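News from the Brovar project: collecting examples on the task board

Since February our small group at Trirolstead is collecting examples for the learning system of Brovar. Velimir Radulović leads the sessions, and until 2023-08-25 we have saved 2,771 examples.

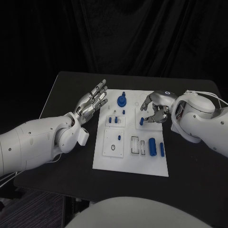
Each example is one short try with one part. The operator guides the arms, and the system saves the movement of the joints together with the view from the head. We prefer slow and clean tries. In this period we worked mostly on the grasp of small standing parts, such as the blue cylinder on the square white plate, where the thumb and the fingers must come down together. If they come from a bad side, the part falls, and we keep this example in a separate folder with a note.

After every 22 tries the operator takes a rest, because tired hands make poor examples. We also change the start position of the parts, so that the model does not learn only one place on the board. 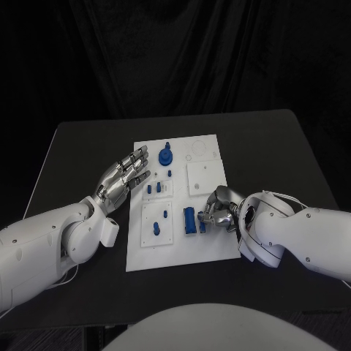

From the last round we removed 112 examples where the saved times of the two arms did not agree. Velimir has now corrected the program, and the next 11 sessions will use the new version. Colleagues who wish to try the operator seat can write to him before the end of the month.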